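Microbiology for Non-Majors, Unit 6: Bacteria That Eat Viruses' Leftovers (and Other Soil Stories)
Handout, May 8, 2025 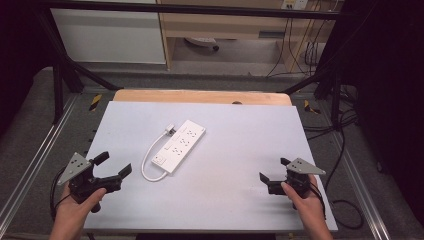 Fig. 1. White power strip and its cord on a pale work board, with a hand-held gripper on either side.

OK, last time we ended on nitrogen and I promised you root nodules, so let's do root nodules.

Air is mostly nitrogen gas, and plants can't use a bit of it. The two atoms are stuck together with a triple bond and it takes a lot of energy to pull them apart. Certain bacteria can do it, though, with an enzyme called nitrogenase. In 1886 it was first reported that peas and beans get their nitrogen with help from microbes in those little bumps on their roots (I love this story, ask me about it after class!).

How the partnership starts:
The root leaks flavonoids into the soil. Rhizobia nearby pick up the signal and answer with their own molecules, the Nod factors. The root hair curls around the bacteria, they travel inward through a tube called the infection thread, and the plant builds a nodule to house them.

Write this next part down, it comes up every year. Nitrogenase is wrecked by oxygen, but the bacteria need oxygen to breathe. The plant gets around that with leghemoglobin, a cousin of the hemoglobin in your blood, which grabs oxygen and hands it out slowly. Cut open a working nodule and it's pink inside. Green or brown usually means it's past its prime.

Our plots at Dallport: we dug up 68 clover plants last September and 49 of them had pink nodules. The rest came mostly from the wet end by the Usari ditch. Waterlogged soil is low in oxygen, so that's my guess, but I'd like to hear yours.

Terms to know: symbiosis, nitrogenase, Nod factor, infection thread, bacteroid, leghemoglobin.

For next time, read the Bustis chapter on mycorrhizae (skip the box on orchids) and bring one legume root, soil rinsed off, in a plastic bag. Lab is in room 401 and we start with slides.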